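The great parts drawer clean-out

2018-12-11

So the long weekend project was supposed to be painting the back fence, and instead I spent it sorting little electronic bits into piles. I regret nothing! The fence has waited since August and it can wait a bit longer.

For anyone new around here, I have a drawer. It started as a biscuit tin when we lived in Clekport, then it was two biscuit tins, and by the time we moved to Covdale it had become the whole bottom drawer of the hall cupboard. Leads, connectors, dead toys, the insides of a doorbell. Every time I pulled something apart I'd tell myself the wires were perfectly good and in they'd go. Graziella (my sister-in-law, long suffering) went looking for batteries in there last Christmas and came out with a harness wrapped around her watch.

The trouble with a drawer like that is you stop using it. I bought a pack of connectors from the shop in Onlow a few weeks back for $12, got home, and found the same pack, unopened, under a torch.

My method, if you can call it that: one tray, a clean sheet of paper, and only a few things out at a time. I used to tip the lot onto the kitchen table and then lose heart by lunch. Dario Bellini put me onto the tray idea years ago, back when he was fixing radios, and he was fussy about the paper too. White, flat, changed when it gets grubby. Small black chips vanish on a dark bench, and a raised rim stops anything rolling onto the floor and under the fridge, where I have lost more screws than I care to admit.

The yellow bins are for whatever comes off the tray. I don't label them until the end because I always change my mind about the categories halfway through (is a motor with a wire on it a motor or a wire? I've gone both ways).

Red scalloped board on the left of the paper in both of these, with its wires heading off to the right:

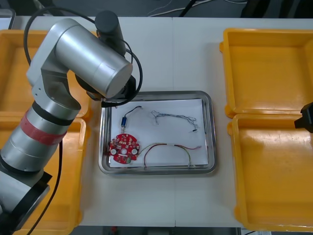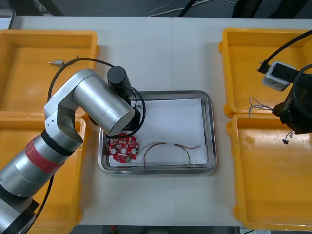 Wires are the worst of it, by the way. If they're tangled I give them two minutes, and if they haven't come apart by then I go and put the kettle on and try again. Yanking just tightens everything. Once a bundle is loose I fold it in half, then in half again, and put a bit of soft tie around the middle. Not rubber bands! They go sticky over summer and leave a horrible brown goo on the insulation.

Anything with a cracked connector goes in the e-waste bag, and I'm trying to be strict about it. Lionel Dunmore reckons I'll be fishing things back out by Friday. He's probably right, he usually is, but the bag is tied up in the boot of the car now and that slows me down a fair bit.

Still to go: the doorbell, a shoebox of power adaptors, and something Adelmo Gatti gave me that neither of us can identify. If anyone has a good way of storing adaptors so the cords don't knit themselves together, please leave a comment.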